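Saturday, July 13, 2019

**Handheld demonstration work — minutes**

Present: Sebastián Quezada (chair), Samira Hakim, Issa Obeidat, Dima Shboul, Raghda Shboul (minutes)

**1. Minutes of the April meeting.** Accepted with one correction: the spare grippers are stored at Jemley, not Rusell.

**2. Recording in the hall.** Issa reported that the cart task now stands at 200 accepted demonstrations. All are by hand; remote control of the arm is held over until the delay on the link has been measured again. The markers on the grippers are to stay in the view of the opposite gripper while the operator walks the floor. Ceiling lights remain on for every take. 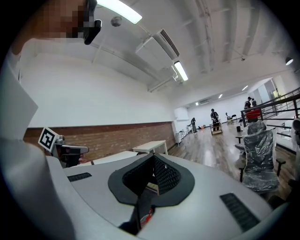

Samira objected that walking takes should be kept apart from standing takes, as the tracking error differs and the Skaken training script currently mixes them. Agreed. Issa to add a field to the log.

**3. Take 701.** Position jumps twice between approach and grasp. Dima suspects calibration; Sebastián suspects a dropped block of frames. Take withdrawn until both have been checked.

**4. Start pose.** Each take opens with the operator standing still, both grippers forward, looking down. Hold for 2 seconds before moving — shorter holds are rejected by the script. Cables to be checked before each block of 25 takes.
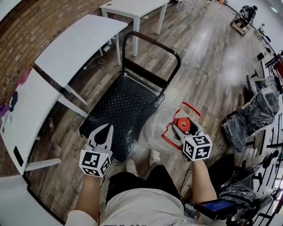
*Reading time: 2 min*

**5. Remote control.** Raghda asked whether the same start pose can be used. Not settled.

**Actions**

- Issa: log field, walking or standing
- Dima: recalibrate, report on 701
- Samira: split the training set

Next meeting to be set by email.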